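Havbridge Choral Society to Open Season at Restored Nerkasell Hall

HAVBRIDGE - The Havbridge Choral Society will open its new concert season in October at Nerkasell Hall, returning to the building where it performed for most of its history. The hall has been closed to the public while its roof, stage and seating were replaced.

The opening program will be given on three evenings and will feature the full chorus with the Dritosbridge Chamber Orchestra. It is the first time the two ensembles have shared a stage since the hall closed. A setting of the Requiem by Gabriel Fauré will form the second half of each concert. The first half is given over to shorter works for strings and voices, among them a new piece commissioned for the reopening.

Nerkasell Hall now seats 922, slightly fewer than before the renovation. The reduction results from wider aisles on the main floor and the removal of the last rows under the balcony, where sound had long been considered poor. Places for patrons using wheelchairs are now available on both levels, and a second elevator has been added on the Haslam Street side of the building.

The stage has been extended toward the audience and fitted with choral risers that can be lowered into the floor. In its former configuration, the hall required the chorus to stand partly behind the proscenium, and singers in the back rows were difficult to hear over a full orchestra. The society held two open rehearsals in the hall during August so that the height of the risers and the position of the reflecting panels could be adjusted before the first performance.

During the closure, the society gave its concerts at churches in Haslam and at the Dritosbridge school auditorium. Several of those programs sold out well in advance, and the society has confirmed that it will continue to present one concert each season in Haslam. The spring date there will be announced with the remainder of the schedule.

"We are grateful to the congregations and schools that gave the chorus a home," the society said in a written statement. "Audiences followed us from one building to the next, often in winter and often with very little parking. We look forward to welcoming them back to Nerkasell Hall."

The new work, a setting for chorus and strings lasting about 6 minutes, takes its text from letters held in the Havbridge town archive. The letters were written by mill workers to relatives overseas. Copies of the text will be printed in the program, and a small display of the original pages will be open in the lower lobby for one hour before each performance.

The society has 44 new members this season following auditions in the spring, the largest intake in several years. Most have joined the alto and bass sections. Auditions for tenors remain open through the end of September, and applicants are asked to prepare one piece of their own choosing and to expect a short sight-reading exercise.

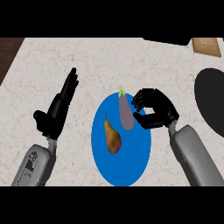
Subscriptions for the full season went on sale to current subscribers in July and are now available to the general public. Single tickets will be released in September. Students may purchase any unsold seat at a reduced price beginning at 6:30 p.m. on the night of a performance, on presentation of a valid school identification card. Seats in the side balconies have a partly restricted view of the stage and are priced accordingly.

The box office has moved from the main entrance to the ground floor on Haslam Street. Patrons holding unused vouchers from concerts canceled before the closure may exchange them there for any performance this season. Vouchers cannot be exchanged by telephone.

Doors will open at 6 p.m. for each of the October concerts, with the music beginning at 7:30 p.m. Latecomers will be seated at the first suitable pause in the program. The lot behind the hall is reserved for performers and for vehicles displaying a disability permit - all other patrons are asked to use the municipal garage, where evening parking is free after 5 p.m.

A holiday concert with the society's youth chorus will follow in December. Details of that program, including the choice of carols for audience singing, will be published in November.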